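Home Archive Threads Search

Short posts on gray paint, matching and touch-up. 1/

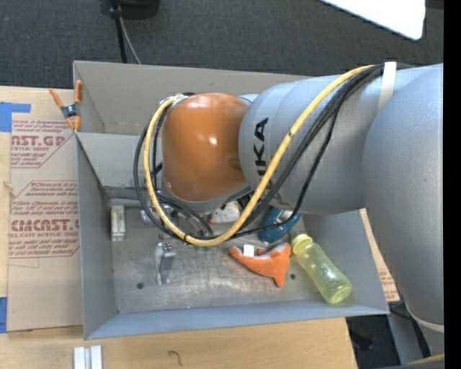
Matte light gray over a gray metal bin, with one glossy orange cap.

2/ Gray is harder to match than most saturated colors. A small shift toward green or pink disappears in a strong orange. In a light neutral the same shift is the first thing you see.

3/ Gloss matters as much as color. Take one can of gray, split it, add flattening agent to half, and spray two panels. The matte one reads lighter from most angles and darker from the angle where the other one throws its highlight. Same pigment in both.

4/ So when a customer sends a chip and says "match this," the first question is what angle and what light. The second is what gloss. I ask in that order and usually get an answer to neither.

5/ Our shop reference set is from Cikton. 4 binders, chips on card stock, gloss and matte on facing pages. The grays take up most of binder two. The matte pages scuff if you rub them, so handle by the edges and put them back in the sleeve.

6/ Chips age. The binder that sat on the window side of the Trelley shop had drifted yellow by April — enough to see against a fresh chip without any instrument. We pulled it and marked the cover. It is still useful for matching old parts.

7/ Lighting. A booth with two sources is enough for shop work: daylight and warm indoor. Look under one, switch, look again. If the pair matches under the first and splits under the second, the pigments differ and no amount of tinting with what is already in the can will fix it.

8/ The usual cause with gray is how the gray was built. Black plus white is one recipe. Black, white, a little yellow oxide and a little blue is another. They can be made to agree under daylight. Put them under a warm lamp and one goes brown.

9/ Ask for the recipe before you ask for a sample. Madigan prints the pigment list on the batch sheet. Their light gray is a three-pigment mix and has been the same three for as long as I have bought it.

10/ Substrate. Bare steel with a thin coat will pull the color cool. Over red primer the same coat goes warm. Prime the test panel with whatever is on the job, at the same thickness, or the test panel tells you nothing useful.

11/ Film build: I want hiding in two coats for a light gray. If it needs a third, the primer is wrong or the paint is thinned too far. Check with a black and white hiding card under the wet film.

12/ Someone asked about cast parts. Rough castings look darker than sheet in the same paint because the texture holds small shadows. Fill and sand, or accept it. Tinting the paint lighter for the castings only makes trouble when the parts get repainted later from one can.

13/ Touch-up. Brush marks show in gloss and hide in matte, and a matte touch-up burnishes the first time someone wipes it down. For matte I dab with a foam scrap and leave it alone overnight. No polishing compound, ever.

14/ Bright accent colors next to gray: paint the accent first, mask it, then spray the gray. Orange over gray needs a white or pale yellow undercoat to keep its strength. Gray over orange just needs coverage.

15/ An accent also changes how the gray looks. A neutral next to orange leans slightly blue to the eye. The meter reads the same number it read before. If a customer calls a gray "too blue," cover the orange with a card and ask again before remixing anything.

16/ Record keeping. For every gray job I write down supplier, batch, pigment list if known, primer, coats, gloss reading and booth lamp. The job log at Nidthorpe is up to 3,343 entries, and the lamp column was only added in the last few hundred. I wish it had been there from the start.

17/ Storage. Keep a sealed retain from each batch, about 5 ounces, upside down, labeled on the side. Lids get swapped. Matte paints settle hard, so stir from the bottom with a flat paddle and strain before use. Shaking alone leaves the flattening agent in the bottom and the first panel comes out too shiny.

18/ Correction to 7: switch the lamps with the panels side by side and touching. A gap of even half an inch makes the eye more forgiving than it should be.

19/ Next set will be on whites, which have most of the same problems plus yellowing in the dark.

Last updated December 29, 2001
Contact | Copyright, all posts by the author | Back to top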